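Zosent饮品感官研究所
关于公开招募Flukudari茶饮品评项目参与者的公告

发布日期:2020/8/18

Zosent饮品感官研究所(以下简称“本所”)受Vasseur茶业委托,承担Flukudari系列茶饮的消费者品评工作。现面向社会公开招募品评参与者,有关事项公告如下。

一、项目概况

Flukudari为Vasseur茶业正在研制的无糖茶饮系列,原料以乌龙茶、焙火茶梗和大麦为主。配方研制阶段已基本结束,现需由日常饮茶但未受过专业审评训练的消费者,就香气、滋味、苦涩程度、回甘及余味长短等项目作出独立评价。评价结果将用于确定焙火程度和茶汤浓度,不用于包装设计、定价或广告宣传。

本项目由本所感官评价室组织实施,品评地点为本所Droncombe园区。项目自报名审核结束后启动,至12月完成全部场次。每位参与者须参加5场品评,每场时长2小时,含签到、说明、品评及休息。各场次内容前后衔接,参与者原则上应全程参加,不得由他人代替。

二、招募对象及条件

报名人员应同时符合下列条件:

1. 年满19周岁,具有完全民事行为能力;
2. 有饮茶习惯,平日饮用热茶、冷泡茶或瓶装茶饮均可,不限茶类;
3. 能够阅读并填写中文评价表;
4. 嗅觉、味觉正常,近期无明显减退或异常;
5. 能够按排定时间到Droncombe园区参加全部场次;
6. 同意遵守本公告所列品评纪律及保密要求。

有下列情形之一的,不列入本次招募范围:

1. 对茶、大麦或其他谷物过敏,或患有乳糜泻等需严格回避麸质的疾病;
2. 对咖啡因敏感,或经医生建议限制咖啡因摄入;
3. 处于妊娠期或哺乳期;
4. 正在服用可能影响味觉、嗅觉的药物;
5. 本人或共同生活的家庭成员任职于茶叶、饮料生产企业或市场调查机构;
6. 为本所或Vasseur茶业的在职人员。

曾参加本所其他品评项目的人员可以报名,但应在报名表中如实注明项目名称。曾接受系统茶叶审评训练并取得相应资格的人员,请勿报名本项目,可关注本所另行发布的专业评价员招聘信息。

三、品评安排

参与者按8人一组编排,同组人员在同一时段进入品评室,各自在独立隔间内完成评价。样品以三位随机编码标示,呈送顺序由评价室统一编定,各隔间之间并不相同。参与者在品评结束前不会获知样品的配方、批次及原料来源。

首场为预备场,内容包括填写饮茶习惯问卷、熟悉评价表的使用方法,以及辨识甜、酸、苦、鲜等基本味溶液。预备场不对参与者作淘汰性考核,但连续无法辨识基本味溶液的,工作人员将与本人沟通是否继续参加。

其后各场为正式品评。茶汤分为热饮与冷饮两类,分场呈送,不在同一场内混合安排。参与者应先闻香,后入口,再按评价表所列顺序逐项作答。样品可以咽下,也可以吐入隔间内的专用容器,两种方式均不影响评价效力,但同一参与者在同一场内应保持一致。

样品之间设有间歇,参与者须以温水漱口,并可取食原味苏打饼干。漱口及休息期间的饮水使用一次性纸杯,由参与者自行取用;茶汤样品则以统一规格的白瓷杯呈送,不得倒入纸杯内饮用。 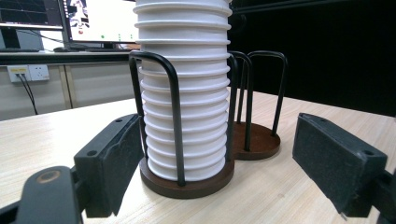 白色纸杯与杯架
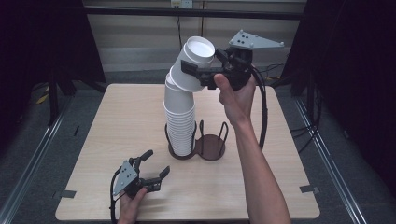 休息时间内,参与者可在等候区就座或到室外走动,但不得与他人交流对样品的看法,也不得饮用自带的茶、咖啡及含糖饮料。工作人员宣布续评后,请及时返回原隔间。迟返者可能错过样品的适宜呈送温度,该样品将按缺项处理。

每场结束时,参与者应核对评价表编号与样品编码是否一致,签字后交工作人员。评价表一经提交不再退回修改。如对某项评价没有把握,可在该项旁的备注栏内说明,不要求强行给出分值。

四、品评纪律

为保证评价环境稳定,参与者应遵守以下规定:

1. 品评当日不使用香水、古龙水及气味明显的护手霜、发用品;
2. 到场前一小时内不吸烟、不嚼口香糖,不食用辛辣食物及葱蒜;
3. 不涂抹唇膏、唇彩,牙膏残味明显时请提前漱净;
4. 移动电话调至静音并存放于储物柜,不得带入隔间;
5. 隔间内不得拍照、录音、录像;
6. 当日患感冒、鼻炎发作或口腔有创口的,应主动告知工作人员,由评价室安排补场;
7. 按时签到,开场后不再接收迟到人员入场。

因故不能参加某一场次的,应至少提前一个工作日书面告知。经评价室同意后可以补场一次,补场机会用完后再次缺席的,视为自动退出。

五、卫生与安全

全部样品均在本所样品制备间内冲泡、分装,所用原料的检验报告可在签到处查阅。冷饮样品当日制备、当日使用,剩余部分不予留存。热饮样品呈送前由工作人员测温,参与者如仍感烫口,可稍候再行品评,并在备注栏中写明。

进入园区的人员应配合测量体温,在公共区域佩戴口罩,入座隔间后方可摘下。每组品评结束后,工作人员将对隔间台面、座椅及漱口设施进行清洁,并开窗通风,下一组人员在通风完成后入场。一次性用品使用后请投入指定回收桶,不得重复使用,也不得带离品评室。

品评过程中如出现心悸、恶心、皮疹等不适,应立即停止饮用并告知工作人员。园区设有医务室,品评时段内有人值守。因本所样品或场所管理原因造成人身损害的,由本所依法承担相应责任。

六、津贴与交通

参与者完成每场品评后,本所按场次发放参与津贴,标准在录取通知中载明,于当场次结束后统一转入本人提供的银行账户。完成全部场次的,另发全勤补贴。中途退出者,已完成场次的津贴照常发放,不予追回。

Droncombe园区东门设有访客停车位,车位数量有限,建议乘坐公共交通。园区接驳车在每场签到前及结束后各发一班,上车地点及班次时间随场次通知一并告知。交通费用已包含在参与津贴内,不再单独报销。

本所不向参与者收取任何报名费、体检费、押金或资料费。凡以本项目名义收取费用的,均与本所无关,请注意甄别。

七、保密与个人信息

参与者在首场签署保密承诺书,对样品的气味、滋味、编码及品评室内的布置予以保密,保密期至Flukudari系列正式上市之日止。参与者不得在社交平台发布与样品有关的内容。

本所收集的个人信息限于姓名、联系方式、出生年份、银行账户及与品评有关的健康声明。上述信息由评价室专人保管,仅用于资格审核、场次联络和津贴发放。提交给Vasseur茶业的品评数据以参与者代码标示,不含可以识别个人身份的内容。未被录取人员的报名材料在录取工作结束后销毁。

参与者有权随时退出项目,无须说明理由。退出时可以书面要求删除本人已提交的评价数据;数据已并入汇总统计且无法分离的,本所将如实说明。

八、报名与录取

有意报名者请到Droncombe园区访客中心领取报名表,或由本所网站“公众参与”栏目下载。填写完整并签名后,可现场递交,也可邮寄至本所感官评价室,信封上请注明“Flukudari品评报名”。报名表须附身份证件复印件及健康声明,健康声明使用报名表所附格式,无须另行到医院开具证明。

材料不齐的,评价室将通知补正一次;逾期未补正的,视为放弃报名。报名名额报满后,网站栏目内将显示停止受理,此后收到的材料转入候补名单。

本所对报名材料进行审核,综合考虑年龄、性别、饮茶频率及常饮茶类的分布后确定录取名单。录取与否不代表对报名人员味觉能力的评价。录取通知以短信和信函两种方式发出,收到通知后请按要求回复确认,并从所列时段中选定组别。组别一经选定,原则上不予调换。

候补人员在有人退出时按登记顺序递补,递补仅限于预备场之前。预备场结束后出现的空缺不再补充。

九、其他事项

参与者与本所之间不因参加本项目而建立劳动关系。参与津贴涉及个人所得税的,依照有关规定办理。

品评室位于一层,设有无障碍通道及低位隔间。需要轮椅席位、大字版评价表或其他协助的,请在报名表“特殊需要”栏内注明,评价室将在排定场次时一并安排。园区内不提供儿童看护,请勿携带儿童到场。

遇台风、停电等情况需要调整场次的,以评价室当日短信通知为准。因调整导致参与者无法到场的,不计入缺席。

对报名条件或场次安排有疑问的,可于工作日办公时间到园区访客中心咨询,或致函感官评价室。

Zosent饮品感官研究所
感官评价室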